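Saltomholm startet in seine dritte Laufsaison, und der Berg ist immer noch da

Lauf über 12 Kilometer rund um den Hattar: Anmeldung ab sofort geöffnet, Strecke unverändert steil 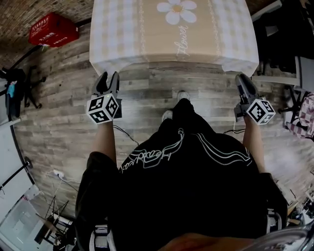 Saltomholm, 1. Dezember 2019. Der Hattarlauf geht im kommenden August zum dritten Mal über die Bühne, und der Veranstalter, die Laufgemeinschaft Onder, nimmt ab heute Meldungen entgegen. Nach den beiden ersten Auflagen waren zahlreiche Zuschriften eingegangen, in denen um eine flachere Strecke gebeten wurde. Die Laufgemeinschaft hat sie alle gelesen und bleibt beim Berg. Bewegung gibt es dagegen in der Kleiderfrage: Das Finishershirt, bisher in einem Orange gehalten, das man noch von der gegenüberliegenden Talseite erkennen konnte, wird künftig schwarz, mit weißem, geschwungenem Schriftzug, ganz wie das T-Shirt auf dem Foto. Wer das Orange liebgewonnen hat, kann Restbestände in Größe XXL am Start erwerben. Es sind reichlich vorhanden.

Gelaufen werden 12 Kilometer vom Marktplatz in Saltomholm über den Südhang des Hattar und zurück. Der höchste Punkt liegt auf 1.599 Metern. Die naheliegende Idee, mit einem Podest auf 1.600 aufzurunden, kam im Ort zur Sprache und wurde verworfen, das Podest hätte jemand hinauftragen müssen. Oben befindet sich eine Verpflegungsstelle mit Wasser, Tee und Salzgebäck. Sie darf auch von Läufern genutzt werden, die behaupten, nichts zu brauchen.

Neu ist die Zeitmessung. In den ersten beiden Jahren wurde von Hand gestoppt, was im Mittelfeld zu Ergebnissen führte, über die in Saltomholm noch heute beim Bäcker gesprochen wird. Im August kommt erstmals das System Malari zum Einsatz, ein Transponder, der am Schuh befestigt wird und beim Überqueren der Matte ein Signal auslöst. Es misst auf die Zehntelsekunde genau. Die Laufgemeinschaft weist darauf hin, dass damit auch die Pausen an der Aussichtsbank erfasst werden, und zwar vollständig.

Das Teilnehmerfeld ist auf 2.000 Startplätze begrenzt. Ausgeschöpft wurde diese Zahl bislang nicht, die Begrenzung gilt trotzdem. Gestartet wird in 3 Blöcken, deren Einteilung sich nach der bei der Anmeldung angegebenen Zielzeit richtet. Die Erfahrung der Vorjahre zeigt, dass diese Angaben im Dezember besonders ehrgeizig ausfallen. Korrekturen nach unten werden deshalb bis zur Startnummernausgabe formlos und ohne Nachfragen angenommen.

Auch an der Strecke hat sich im Kleinen etwas getan. Die Holzbrücke unterhalb des Sattels ist erneuert und jetzt breit genug, um nebeneinander zu laufen. Überholt werden darf dort ebenfalls, sofern noch jemand die Luft dazu hat. Der Wegweiser am Waldrand, der im letzten Lauf einen Teil der Spitzengruppe in Richtung Freibad schickte, ist um ein Viertel gedreht worden. Die betroffenen Läufer haben ihre Platzierung damals sportlich genommen. Baden waren sie auch.

Eine Mannschaftswertung wird es weiterhin geben. Gewertet werden Betriebe, Schulen, Vereine und Stammtische, wobei letztere einen festen Treffpunkt nachweisen müssen. Titelverteidiger ist die Freiwillige Feuerwehr Onder, die ihren Wanderpokal bitte zur Gravur zurückbringen möchte. Diese Bitte ergeht zum wiederholten Mal.

Für Kinder wird am Vormittag eine Runde um den Marktplatz angeboten, ohne Berg und ohne Zeitmessung. Eltern dürfen am Rand stehen und anfeuern. Mitlaufen dürfen sie nicht, auch nicht »nur die letzte Kurve«.

Zuschauer finden die besten Plätze am Kirchweg und an der letzten Kehre vor dem Sattel, die zu Fuß gut erreichbar ist, wenn man früh genug aufbricht. Die Durchfahrt durch den Ortskern bleibt während des Rennens gesperrt. Parkplätze stehen auf der Wiese am Ortseingang zur Verfügung, bei Regen stehen dort auch Traktoren zur Verfügung.

Anmeldungen sind über das Formular auf der Internetseite der Laufgemeinschaft möglich, ebenso schriftlich beim Fremdenverkehrsbüro Saltomholm. Startplätze sind übertragbar, Zielzeiten nicht. Die vollständige Ausschreibung mit Höhenprofil liegt zum Herunterladen bereit. Das Höhenprofil ist maßstabsgetreu.

Pressekontakt
Laufgemeinschaft Onder, Pressestelle Hattarlauf, Saltomholm
Akkreditierungen für Medienvertreter werden bis zum Vortag des Laufs entgegengenommen. Der Pressebereich befindet sich im Ziel, auf Wunsch auch am Gipfel. Einen Fahrdienst dorthin gibt es nicht.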